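2018-09-14, shelf notes, drinks bay

Second go at the layout Maarja Žukauskas drew up in February. Her claim is that one basket standing among the bottles will make people pick a mixed set instead of grabbing two of the same thing. I said then that I didn't believe it and I still don't, but the bay is set up, so I may as well write down what bothers me.
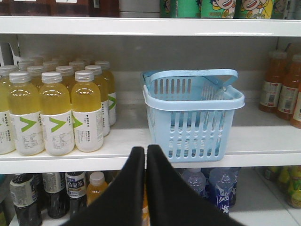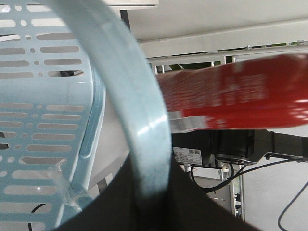 First, the drinks bay with the light blue basket; second, a light blue perforated panel and loop, with a blurred red cylinder to the right.

First complaint is the basket itself. It takes up shelf that could hold product. With the yellow-green bottles on the left and the orange juice at the right end, the middle of the shelf goes to a piece of plastic that sells nothing. Maarja says the gap is the point. Maybe. Rodow tried something like it with crates and all I ever heard back was that it "felt fresher," which I can't put in a table.

Second is the handle. Flipped up, it makes a nice arch and you can grab it without looking. It also sits right where a hand wants to go when it's lowering a bottle in. Folded down it lies along the rim and the opening is clear, but then people treat the thing as a tray and slide it around. I'd like a half day with the handle down before we agree on anything. Karine Sandhu wants it up for all sessions so the numbers match the old ones. Fair, though the old ones were taken with the Skastix basket and I don't see how they match anyway.

Third, the labels. The green chevrons point right, toward the basket. Karine thinks that helps, like an arrow on a floor. I think people read it as a label. If we want to know, turn the bottles so the chevrons face the back and run it again. Cheap to do. Put it on the list.

Numbers so far, from the Velledden sheet: 209 picks logged, nearly 100 of them mixed. Sounds good until you notice the sheet counts a bottle put back and picked again as two. I asked for the raw log, which has 1203 lines, and got as far as the first page before I found a repeat. I wouldn't show this to Seneviratne yet.

Things I'll grant:
- light blue against white shelves is easy to find from across the aisle
- the slots let you see what's in the basket without leaning over it
- it carries fine by the handle with juice in it, I walked it to the scale and back

To do:
- handle down, half day, same bottles
- chevrons turned away, half day
- clean the put-backs out of the sheet (Karine)
- one run with no basket at all. I have asked for this twice. Without it we're comparing a basket to another basket.
- ask Maarja which juice she wants on the right, her drawing only says "orange"

Scale reads 1790 g with the basket loaded the way she drew it. Forgot to weigh it empty, will do Monday.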